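Chapter 6
Showing the Task: Hand Guiding and Remote Control

A controller trained from demonstrations can only be as consistent as the person who gave them. Chapter 5 treated the recorded trajectory as given. This chapter deals with how it is produced.

Two methods are covered. In hand guiding, the operator holds the arm and moves it through the task while the joints are compliant. In remote control, the operator moves a separate input device and the arm follows. Hand guiding gives direct contact feel — but the operator's hands may enter the camera view. Remote control keeps the view clear and adds delay.

The running example is the Drindar drawer set, recorded by Hinrichs and Dunstan at Atambridge. It holds 1383 demonstrations, of which 961 were given by remote control. Each lasts about 55 seconds.

Figure 6.1. Wrist view from the drawer set. The knob lies beside the tip of the right finger, and the drawer is empty.

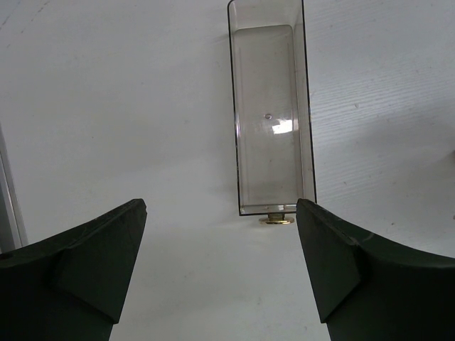

6.1 Choosing a Starting Pose

Let the starting pose vary between demonstrations. A policy trained from one fixed pose has no data on how to correct an offset. Record the pose before the operator takes control, and store it with the trajectory.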